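Ticket: gripper drops out mid-move, wrist camera freezes, then the arm carries on
Product: Pleten two-finger gripper with wrist camera
Site: Mirkurcombe
Opened: 9 November 2020
Priority: high (I put medium first and then thought better of it)
Status: open

Hello again,

Me with the same gripper, I'm afraid. I've had a good long poke at this one before writing, so bear with me, there's a fair bit to get through.

The short version is that the gripper stops answering partway through a move, the picture from the wrist camera sticks on its last view, and the arm keeps going as if all was well. It ought to stop. Your manual says that when the gripper goes quiet the arm should halt within 2 seconds, and ours went on for 8 before I hit the stop button. No one was hurt and nothing got broken, but people work close to this arm and I don't like it one bit.

What it looks like in the log (I've trimmed the boring bits):

gripper: position reply OK
gripper: position reply OK
gripper: no reply, retry 1
gripper: no reply, retry 2
camera: last picture repeated
arm: move continuing
arm: move continuing
operator: stop pressed

After that the gripper won't come back until I switch the whole lot off and on again. Restarting just the Jodis controller does nothing – the light goes green, which is cheeky of it, and the gripper still sits there.

What I've tried so far:

Swapped the gripper cable for the spare. Same fault, second run.

Ran the arm with the gripper still and only the wrist turning. It failed, but only when the wrist went well over to one side. With the wrist kept fairly level I got 100 moves without a single dropout, so I got my hopes up and went for a cup of tea.

Ran the gripper opening and closing with the arm parked. Perfect, left it going all lunchtime.

Turned the camera off in the settings. The gripper still dropped out, so I don't think the camera is hogging the line. I think they both lose their connection together and the camera is just the one I notice first.

Put the old software back on. Same thing, and I lost my saved positions as well, hurrah.

So my money is on something at the wrist pulling tight or working loose when it tips over. The Zwane bracket went on the week before all this started, and I did wonder if the cable now takes a sharper bend than it used to. I've checked the screws I can get a driver to and they were snug. I haven't taken the bracket off yet because I'd have to set up the camera all over again, and I'd like to hear from you before I give up a day to that.

The part that bothers me more is the stop that didn't happen. A bad cable I can live with! An arm that ignores a missing gripper, I can't. Is there a setting for it that I might have lost when I changed the software over? I looked under Safety and under Tool and found a waiting time of 3,000 with no unit next to it. If that's milliseconds it doesn't match the manual, and it doesn't match what the arm did either.

For now we're running at the slowest speed with somebody's hand on the stop button, and wrist moves past the halfway point are switched off. I can manage like that for a bit, but we've a busy December coming and I'd really like it sorted before then.

If you want the full log, tell me where to put it, it's too big for this form. And if the answer is a new cable with a longer loop, please just send one, I'm happy to fit it myself.

Two views from the wrist camera, with the wrist well over:
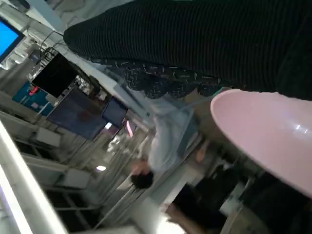
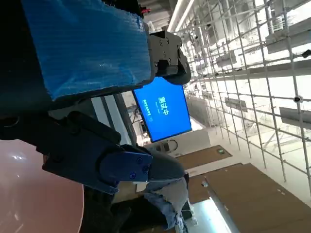
Attached: 2 pictures. The second has a gripper finger and the bracket with its screws in view, plus a bit of the red and black wiring near the top.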